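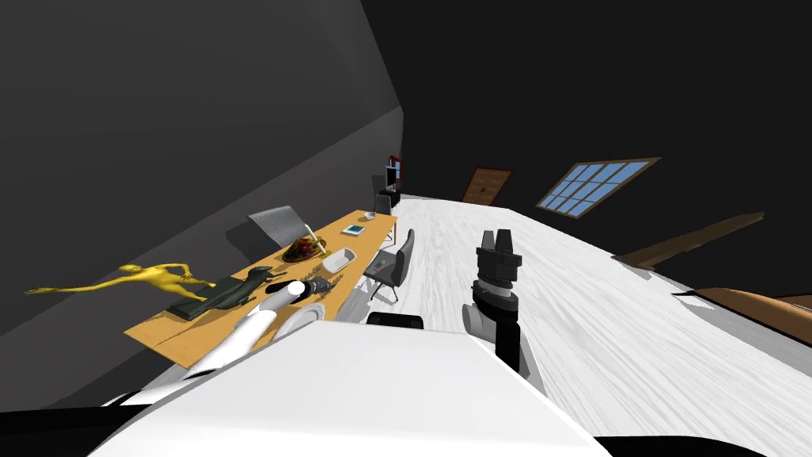
*A long wooden desk, with a small grey metallic object on top.*

December 4, 2025

The Cestdale health board has published its plan for the winter shingles vaccination programme, and readers of this blog have asked what it will mean for them. The document runs to 95 pages. I have read it in full and set out the main points below.

Invitations will be sent by post from January. The first group to be called consists of 2,000 residents who became eligible during the past year but were not offered an appointment. Those who have already received one dose elsewhere should bring written proof of it. The course consists of 2 doses, and the board asks that both be given at the same clinic wherever possible.

Appointments will be held at the Terkmont health centre and at the Borbély pharmacy, which has extended its opening hours for the purpose. The pharmacy will not accept patients without a booking.
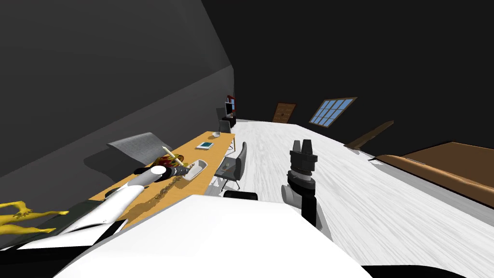

*Two robot arms, the left one reaching towards the objects on the desk.*

My principal concern is the housebound list. The plan records 420 people who require a visit at home, yet it gives no date by which those visits are to be completed. A similar omission was noted last winter, when several families were told to telephone a line that was closed at weekends. The contract for home visits has again been awarded to Kedia, and its terms have not been released.

I have written to the board to request a timetable.

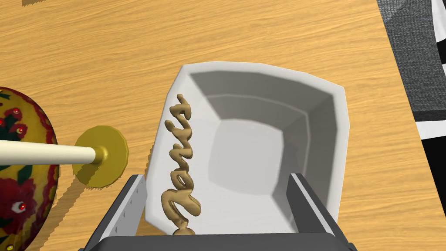 Should a reply be received before the holidays, it will be published on this page without alteration. In the meantime, anyone caring for a housebound relative may wish to confirm with their own surgery that the name appears on the list. Registration does not carry over from the influenza programme, and a separate form is required.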